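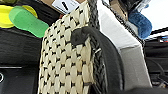
Woven side and black rim, close up.

Minutes, open day visit to Gilstead, Fri 31 May

Nipon Kaewsai opened with a big welcome to the Tavivport group, and the questions started right away! Balora then ran the handling demo, with 12 of us gathered at the front.

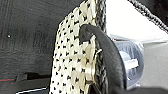
DEMONSTRATION

Everyone loved watching the gripper finger work at the edge of the dotted fabric. Oda asked about soft items, and we talked well past our slot. Agreed: ask for a second visit in June, with 2 sessions so more people get a turn. Nipon to write to Gilstead.

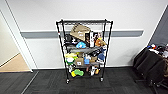 The loaded cart by the wall.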